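About Hever

Hever is a small office in Cestiscombe. We help schools, training kitchens and small workshops to plan and buy robot equipment. We do not make robots and we do not sell them. Our customers pay us for our time, and we take no commission from any supplier. This is written in the first paragraph of our contract, and we ask every customer to read it before signing.

How we began

The company was started by Areti Balaskas, who worked before as a buyer for a food machinery firm, Stergiou. In that work she saw many good machines stay in their boxes. The price of the arm was in the budget, but the table was not, or the spare fingers, or the days of training for the people who should use it. When a technical college asked her to look at its shopping list, she took out half of the lines and put others in their place. The college bought from the new list the next November. After this two more schools wrote to her, and Hever became her full-time work.

Today we are five people. Three of us do planning and purchase, one does the testing, and one keeps the accounts and answers the telephone.

What we do for you

Most of our work begins with a visit. We look at the room, the doors, the electric sockets and the floor, and we talk with the persons who will stand beside the equipment every day. Then we write a plan on paper. A usual plan has up to 20 pages. It says what to buy in the first year, what can wait, and what it will cost to keep everything running.

We pay special attention to the small items. In a recent plan for a school kitchen course, the lines for holders, boards, practice food and replacement grips came together to £2,298. The school had written nothing for them. It is not a large sum beside the arm, but it must be found somewhere, and it is easier to find it before the order than after.

We also read quotations. If you already have offers from suppliers, you can send them to us and we will put them side by side in one table, with the same words for the same things. Delivery, installation and the second year of service are often hidden in different places, so we write them in separate columns.

The Clastetti room

Behind our office we have a test room, which we call the Clastetti room after the old name of the building. Customers may book it for a half day or a full day. You bring the objects that you want the robot to handle, or you choose from our shelves, and we try the task together before you spend money on it. Many budgets change after such a day. Sometimes a customer finds that a simpler gripper is enough, and sometimes that the job needs a better holder and the same arm.

Kitchen tasks are asked for most, so we keep a set of tools and boards ready for them. The room takes 16 visitors if nobody minds standing.
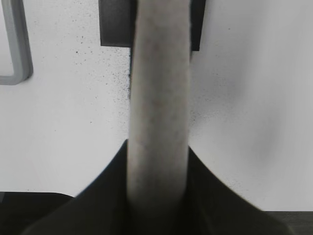
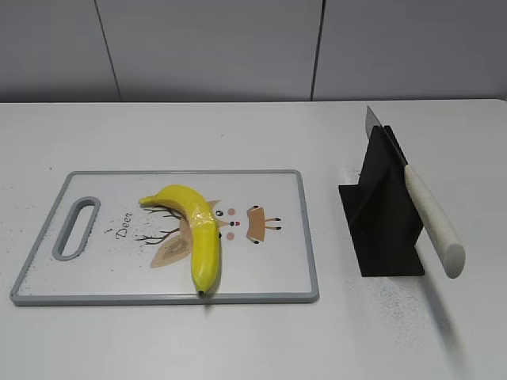 In the test room: a gripper closed around a pale rod, and a table with a banana on the deer board and a kitchen knife in its black stand.

Working with us

The first conversation is free and can be by telephone or in our office. Please have with you the approximate budget, even if it is not yet approved, and the date when the money must be spent. For schools this date is often the most difficult part of the plan.

We answer all letters and emails, also those from customers who finally decide to buy nothing. The price list for visits, plans and the test room can be had from the office.

Page last changed: 03/02/2023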